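I had been promising my brother-in-law, Maksym Lysenko, for the better part of a year that I would come and see where he works, and when Vedeleo announced an open day I finally ran out of excuses. So on Mar 31, 2022 I packed a thermos and two cheese rolls and drove 112 miles to the Fusance building, where Vedeleo rents the upper floor, and I am very glad I did (even with the detour through the roadworks, which I will not go into).

I should say that I spent most of my working life wiring control cabinets, so I am the sort of visitor who asks too many questions at these things. Maksym had warned them. There was a table with name badges at the door, a very good poppy seed cake, and a young man who handed me a leaflet and pointed me up the stairs. They were hoping for 800 visitors over the whole day, and judging by the wait for coffee they must have come close!

The morning was mostly talks. I enjoyed the first one, about how a small supplier called Casulia went from building every panel by hand to having machines do some of the dull parts, and I dozed a little in the second, which was about financing. Then came the part I had driven over for. Myroslav Skoryk, who runs the simulation group, took twelve of us into a darkened room with a big screen and showed us the two-arm cell they work with. All of it is built in the computer – the floor, the walls, the stand, the arms, right down to the shadows – and he told us they try things out in there long before anything gets bolted down in the workshop.

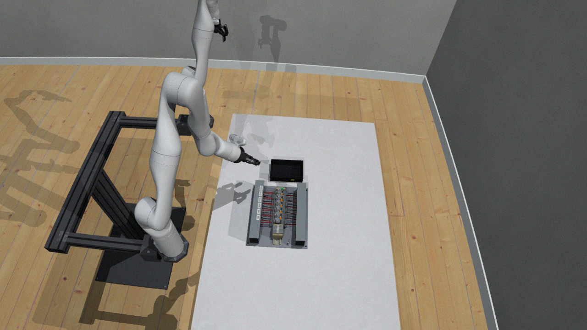 I went straight up to the screen, naturally, to look at the wiring. Somebody had taken real trouble over it. There were the cable ducts on either side and the red and black wires going off to each one, and I could have told you whose style of panel it reminded me of – old Sydorenko, who taught me the trade and would have rapped my knuckles for a wire that crossed another without good reason. I told Myroslav this and he laughed and said that the wires had given them more grief than everything else put together. Arms are easy to draw, he said, and so are tables. A wire bends and springs back and gets in the way, and a gripper that comes in from the wrong side will have no room for its fingers.

A lady next to me asked why they bother with two arms on one stand. Myroslav's answer was a long one, but the gist was that one arm can steady a part while the other works on it, much as you or I would do, and that the hard bit is keeping them out of each other's way. He said his group had run 1370 trials in the simulator over the winter, trying different starting positions and different light. I asked what light had to do with it. Quite a lot, as I learned! The software works from camera views, and a strong shadow can look to a computer very much like an object. They move the lamps about in the simulation so that it gets used to such things.

He switched to another view to show us what he meant, looking down at the floorboards, and I thought of my own kitchen floor late in the afternoon when the sun comes in low.

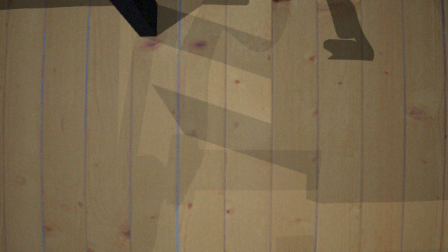

Arm shadows across the simulated plank floor, with a black gripper finger at the top.

We stayed on that one for a good while. A boy of ten or so wanted to know whether the knots in the wood were real, and Myroslav explained very patiently about textures, and how a plain gray floor would be too easy. I liked that he took the boy's question as seriously as any of ours. The boy's father then asked what it all cost and got a much shorter answer.

After lunch (the cheese rolls, on a bench by the parking lot, with the wind trying to take my napkin) Maksym walked me round the workshop downstairs. He keeps his bench a great deal tidier than his garage. We talked about crimping tools for so long that I missed the closing remarks completely, and neither of us minded.

If you are thinking of going, they plan to hold another one next April. Book early, because the simulation room only takes small groups and the sign-up sheet was full before eleven. Parking is free but the lot is small, and the overflow field gets muddy. The stairs are steep and I did not see an elevator, so do call ahead if that matters to you. And have the poppy seed cake – it was gone by two.

14 comments | 37 shares

© All text by the author. Please ask before reprinting. Contact | Back to top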